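Picking arm on a budget – grippers first or spare cups?
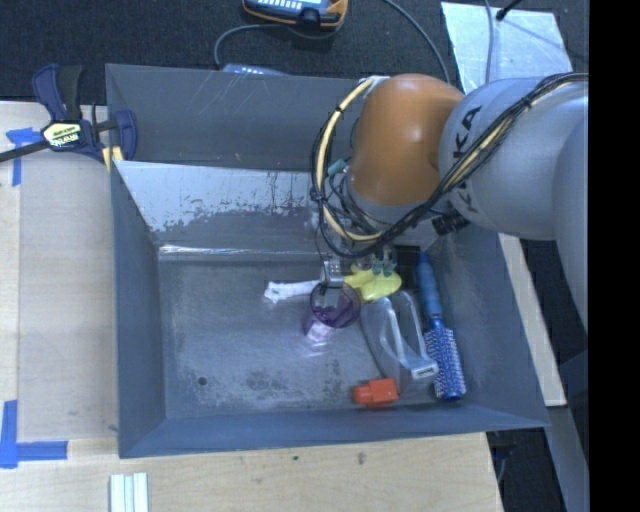
The KUKA over the bin, finger above the purple cup

plavon_mw
Budget meeting is Tuesday and I'm so excited! I've got 1000 for grippers and want to spend 500 of it on softer fingers.

Gikalport
Great plan, but keep 8% back for hoses and cables. They always wear.

pandey2
Disagree. Buy a second bin first – swapping is so much quicker.

plavon_mw
Ooh, hadn't thought of that. Does Plulonum still sell them singly?

Gikalport
Only in packs of 2, last I looked.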